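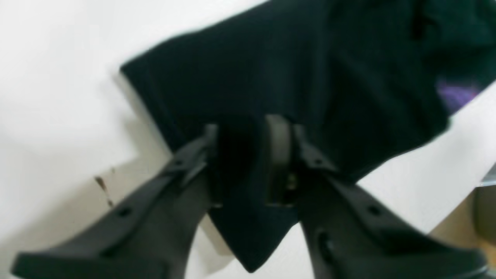

Dark fabric with a green tint on a white surface. It reads as black in most kitchens after six p.m.

Frequently Asked Questions
Condeneck Dye & Mend: mail-in garment re-dyeing
Last updated 25/04/2019

What do you do, exactly?
You send us a piece of clothing that has faded, gone patchy, or met a bottle of bleach. We dye it a darker color and send it back. That is the whole business. Ivana Riquelme runs the dye room and Ilham Hamdy runs everything that has a phone attached to it.

Can you make my black jeans pink?
No. Dye adds color and cannot take it away. Light goes to dark, and dark goes to slightly different dark. We get this one weekly, and the answer has held up well.

Which fabrics take dye?
Cotton, linen, rayon, silk and wool all behave. Nylon is willing but moody. Polyester ignores us completely. If the label says 60% cotton and 40% polyester, expect a heathered look, which some people pay extra for elsewhere.

My label fell off years ago. Now what?
Send it anyway with a note. We test a few threads from an inside seam. If it won't take dye, we mail it back and you pay only the return postage.

What colors do you offer?
There are 18 on the chart. The popular ones are Brero (a warm brown), Willems (navy) and Jistoto, a green so deep that customers write in to complain it's black. Please take it to a window before writing in.

Who names the colors?
Ivana does. She has been asked what the names mean and has declined to say.

Will the stitching match?
Probably not. Most clothes made in the last few decades are sewn with polyester thread, and it will stay whatever color it was. A white shirt dyed navy comes back with white stitching. You can tell people you wanted it that way.

Will it cover a stain?
Sometimes. A tea stain under a dark color usually disappears. Grease resists dye and will come back as a spot with sharper edges than you remember. Bleach marks come out lighter than the cloth around them, though much less so than before. Circle the spot with tailor's chalk. Do not use a ballpoint, as one gentleman did, at length.

Will my clothes shrink?
Cotton and linen that have already been through a hot wash should be fine. Wool goes in a cooler bath and we move it as little as possible. If you have only ever washed the thing cold, it may have some shrinking saved up, and we can't promise it won't spend it with us.

How long does it take?
We dye each color on a set day, so it depends on where yours falls in the rotation. Most parcels go back out within 2 weeks. October is slower, when the whole country remembers it owns a black coat.

Do you keep records?
Yes, on index cards. The drawer holds 1,175 of them at present, one per garment, with the fiber, the color and any remarks. Ilham would like a computer. Ivana would like another drawer.

What does it cost?
Shirts, skirts and trousers are a flat $79 per box of up to four, all in one color. Coats are quoted by weight. If the shirt cost you nine dollars new, we will happily take your money, but do think it over.

How do I wash it afterward?
Cold, inside out, and on its own the first few times. A little color in the water is normal. A lot of color in the water means you should call us before you put it near a pale sofa.

Do you do wedding dresses?
We do. We don't ask.

Can I visit?
The dye room is closed to the public on account of the floor. The front counter is open weekday mornings for drop-offs. Ring twice, the first one only wakes the dog.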